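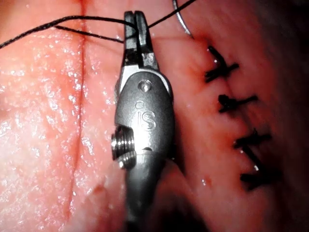 Black thread held in the jaws, curved needle to the right.

Dusoreo: suture handling on moist tissue
Version 3, updated 9/16/26
Maintained by Vlasta Vidmar, Wetside, Orevell

3 comments

What this is

Dusoreo is a set of close views of suturing. The subject is the thread, the needle and the tissue they pass through: how the thread lies when it is slack, where it goes when it is pulled, and what the needle looks like at different angles in the jaws. It contains 67 clips from 14 sessions. Each clip comes with a text file of notes and a table of labels.

The earlier release was put together in June and is still on the Laing server under "old". Please don't mix the two. The label names changed, and the old tables use "string" for what is now "strand".

What is in the folders

clips/ has the recordings, one folder per session.
notes/ has one plain text file per clip, written by the person who watched it first.
labels/ has one table per session.
stills/ has single frames pulled for the label guide.

Clip names are the session number, then a letter. If a letter is missing, the clip was dropped before release. The notes for dropped clips were dropped too.

The thread

Thread is labeled by strand. A strand is any visible length that can be followed by eye without a break. If it leaves the view and comes back in, it gets two strand numbers and the same thread letter, provided the watcher is sure it is the same thread. If the watcher isn't sure, the thread letter is "u". There are a lot of u's and we would like it to stay that way. In the June release people guessed, and most of the corrections since then have been to those guesses.

Strand state is one of the following:

held: in the jaws
attached: joined to the needle in view
lying: resting on tissue along most of its length
hanging: crossing open space, not held at either visible end
tail: a cut or free end is visible

A strand can have more than one state. Held and attached often go together. Don't use "tight" or "loose" as a state. A straight strand isn't always under tension, and a strand with some sag can still be pulling at the far end. If you want to say something about the shape, use the curve column, which takes "straight", "arc", "loop" or "wavy". Pick whichever covers the longer part.
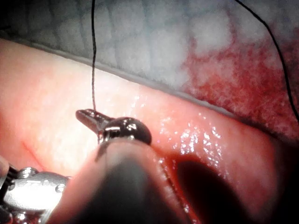

One strand held and running up, a second in an arc at upper right.

Where two strands run side by side, number them from the top of the view down. Where they cross, number them by where they enter. Twists count as a crossing only if you can see which strand is on top.

Thread color is not labeled. It is dark against the pink in the views used for the guide, and the column was the same word all the way down.

The needle

Needle labels cover three things: whether it is in view, whether it is held, and which parts can be seen. The parts are tip, body and thread end. Mark a part as seen only if you could put a finger on it. A tip behind the jaws or inside the tissue is not seen, even when its position is obvious from the curve.

Shine on the needle has caused trouble. A bright patch can look like a gap in the body, and two people labeled the same needle as broken off behind tissue when it was in full view. If the curve continues on both sides of the bright patch, treat it as one body. The same needle can look silver in one frame and nearly brown in another, so don't use its color to decide whether it was changed between clips.

For grip position, estimate how far along the body the jaws are, counting from the thread end. Use "near thread end", "middle" or "near tip".

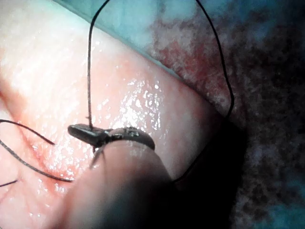 Write "unclear" for grip position if the jaws cover too much of the body to tell. Grip angle was tried in session 3 and taken out again. We could not get two people to agree on it from a single view, and the leftover column in that session's table should be ignored.

The tissue

Tissue has only two labels. One is for the stitched line, marked where it is visible. The other is for shine, marked where wet highlights hide a strand or make its edge hard to follow. We don't label kind of tissue, depth or condition. Color shifts from pale pink to red within one view, and a good part of that is light and shadow.

Short strands lying on the tissue should be labeled even if they have nothing to do with the stitch being placed. People tend to skip them. They are the most common thing missing when tables are checked.

Known problems

Very close parts of the view are often blurred. Strands that pass into the blur are labeled up to the last point where both edges are clear.

Shadow swallows black thread. A strand that goes into shadow ends there, and the watcher should write "into shadow" in the end column.

The notes are uneven. Some run to a page and some are one line. They were not rewritten for this release apart from spelling.

Not for

This set does not say whether a stitch was good. There are no scores and no outcomes in the tables, and the notes should not be read as advice on technique.

Corrections

Send the clip name, the strand number and what you think it should say to Vlasta Vidmar at Wetside. One correction per line is easiest. Changes go into the next version and are listed in changes.txt.

14 shares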